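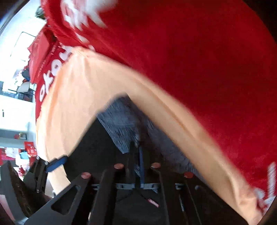
Red item with white print, being handled

Trimmed garment bunches at one end when folded, and red fuzz on black

Posted by Kristýna Tichý in Laundry and Storage, 2022-05-30

I fold everything into flat rectangles and stand them on edge in a drawer. The drawer is a Kindine unit, inside depth 600 mm, and the system has worked well for plain T-shirts and sheets. I now have two problems with it.

First, I have several black garments that carry a patterned trim. The trim is stiffer than the black fabric and doesn't fold at the same rate. I can get one long edge straight, but the other end of the bundle gathers into pleats and the black fabric slides over the side. When I stand the bundle up it leans toward the bunched end and opens within a day or two.

Second, everything goes through the same folding spot, and the red things shed. I have one red blanket with large white characters and a few red cotton tops with white lettering. After a session with those, the black pieces pick up fine red fibers. It is not dye. The fibers come off with tape. I would prefer not to tape every garment twice a week.

What I have tried:

– Folding in thirds with the trim outside. Bunches at the right.
– Folding in thirds with the trim inside. Flatter, but the middle is too thick and the bundle springs open.
– Rolling. Stable, but the rolls waste the height of the drawer and I can't see which is which.
– Pressing the finished bundle under a box overnight. Sets the pleats permanently, so I stopped.

I would like a fold that gives me a rectangle with both ends square, with some of the trim visible so I can identify the piece. Ironing is not an option for most of these.

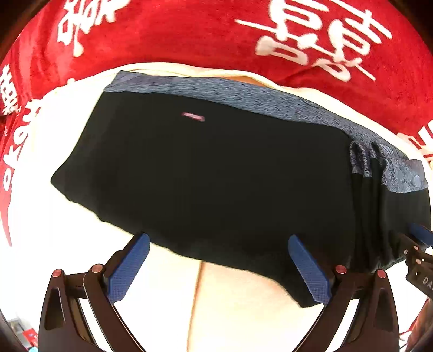 Black garment after folding, trim along the top edge and around the right end, small label near the top center

If it matters, the trim is narrow at the left and gets wider toward the right, where it wraps the end.

Danica Havlíček
Accepted by poster

Your straight edge is in the wrong place. You are aligning the folded piece on the trim because it is the most visible line, and then every error in length is pushed toward the far end. The error has nowhere to go except into pleats. The trim widening toward the right says the same thing: the piece is rotated slightly under the trim, so more of the band comes into view as you move along it. If the fold were square, a band of constant width would show at constant width.

Do it in this order.

Lay the garment flat with the trim facing down. Smooth from the center outward with the flat of your hand, first toward the trimmed edge and then away from it. Don't pull on the trim itself. A stiff band attached to a soft fabric will drag the soft fabric diagonally, and you won't see it until the last fold.

Find the centerline. On most garments you can use the label as a marker if it is sewn at the center back. Check this once per garment by folding it in half edge to edge. On some of mine the label is off by a finger's width, so I go by the seams instead.

Fold the sides in to the centerline. Leave a small gap between the two edges, because butting them together makes a ridge, and the ridge is what tips the bundle over when it stands.

Now fold from the untrimmed end toward the trim. This is the step that matters. Start with the soft part on the inside and finish with the stiff part on the outside. The outer layer of any fold has to travel farther than the inner one, and the trim will lie in one long flat run if it only has to cover the outside. If you start at the trim, it gets bent twice at a tight radius and pushes back.

Stop short of the trim by its own width, then make the last fold so that the band lies over the front face. You should have a rectangle with the trim along one long edge and both ends open but square.

If the ends still aren't square, unfold one step and correct it there. Tucking the excess in at the end is how pleats get made.

For the drawer, a fold height a little under the inside height is enough. Measure the drawer and cut a piece of card to the finished size you want. Keep the card at the folding spot. I lay it on the centerline, bring the sides in over it, and slide it out before the lengthwise folds. It takes care of the width without any judgment on my part. The Marwat dividers come with a plastic one, but cereal box card works as well and doesn't catch on knit fabric.

About the surface: anything padded gives under your hand, and the fabric sinks where you press and rises beside it. Fine for towels. For a garment with two stiffnesses I would move to a table, or put a thin board under the top layer of whatever you are folding on. It also gives you an edge to square against. A seam in the surface can be used as a guide line if it runs straight, but put the centerline of the garment on it and check both sides.

Kristýna Tichý, in reply

The label is at the center on two of them and off on the third. Folding toward the trim fixed the lean on the two I tried. The third is still slightly wider on one side, but it stands. I had been starting from the trim every time.

With the gap at the centerline the bundle is also thinner, so I get 7 in a row where I used to get fewer. Marking this as accepted. The fiber question is still open if anyone has a method.

Kazimír Procházka

For the red fibers: wash the fleece separately and tumble it on low with an empty lint filter, then clean the filter and run it again. Fold black first, red last. That's all I do.

Also check the blanket care label before you tumble it. Some fleece mats badly with heat.

Parveen Chowdhury

I agree with the order given above, black first and red last, and would add the following. Fiber transfer depends on three things that you can control separately.

Source. Plush fleece has a raised pile, and new fleece releases loose fiber for several washes. Cotton tops release less, and most of it is short. Turn the red items inside out before washing, both to reduce abrasion of the face and to protect the printed areas. Printed lettering holds up better if it isn't rubbed against zippers or rough seams. Don't use a long cycle. Agitation creates new loose fiber as well as removing the old, so past a certain point you are making more of the thing you want to get rid of.

Path. The fibers reach the black garments through the folding surface and your hands and sleeves. A knit cuff or a knit glove will carry a surprising quantity. Push the sleeves up or change into something smooth before you start on the dark pile. If you have the red blanket lying next to the folding area, move it. Every time a black piece is dragged or draped over the edge it touches the blanket. Fold the blanket and put it away, or cover it with a cotton sheet while you work. A smooth white sheet is useful in any case because stray red fiber shows on it, and you can see when it needs to be wiped down.

Receiver. Black fabric with a slightly fuzzy surface picks up more than a smooth one, and shows everything. Static makes it worse in dry rooms. I wipe the surface with a barely damp microfiber cloth between piles, let it dry, and continue. One wipe is normally enough. A rubber-bladed brush works on the garment itself and doesn't leave adhesive behind, which tape does over time, especially on textured trim.

I kept a record of this in April, when I was sorting stock for the Brululari textile exchange. We had over 2000 pieces to fold and a shared surface. Sorting into dark, light, and pile fabrics before anyone folded anything cut the brushing time more than any change in washing did. Pile fabrics were done last, on a separate table.

On storage, I would not put the fleece in the same drawer as the black pieces even when both are clean. If there is only one drawer, use a closed cloth bag for the fleece. A Tromuvon bag with a zipper is what I have, but a pillowcase with the open end folded under will do.

One disagreement with the accepted answer. I don't think a board under the pad is necessary. If the pad is firm and doesn't slide, smoothing in one direction with light pressure gives the same result. The problem is usually too much pressure. A board is more useful for anyone folding large sheets.

Danica Havlíček, in reply

Fair. My pad is soft, so the board makes a difference for me. On a firm pad I would skip it.

Emília Polák

Does the fold toward the trim also work if there is trim at both ends? I have a robe with a band at the hem and the same band at the cuffs.

Danica Havlíček, in reply to Emília Polák

Yes, but choose one. Fold the cuffs in flat along the body so that the bands lie parallel to the sides, with no fold across them, and treat the hem as the trimmed end. If a cuff band has to be bent, bend it once at the seam where it joins the sleeve. The bundle will be thicker on the cuff side, so alternate direction from one robe to the next when you stack them.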